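Search this site Go
Fenine puts monthly price on sorting arm trials
March - by Grastivura newsdesk

Fenine will now rent small workshops a simulated trial of its parts-sorting arm for 300 pounds a month. It promises 80 per cent fewer sorting errors, but won't say whose errors it counted.

Buyers see the arm over a green box near a tray and a few tiny parts - on screen only.

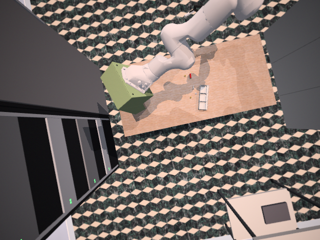
A month of that may teach you the software. It won't tell you how the arm copes with greasy washers, and the real thing is priced separately.

Comments (2)
benchrat38: 300 quid for a cartoon?
Tundano: Ours took ages to set up. Ask about support first.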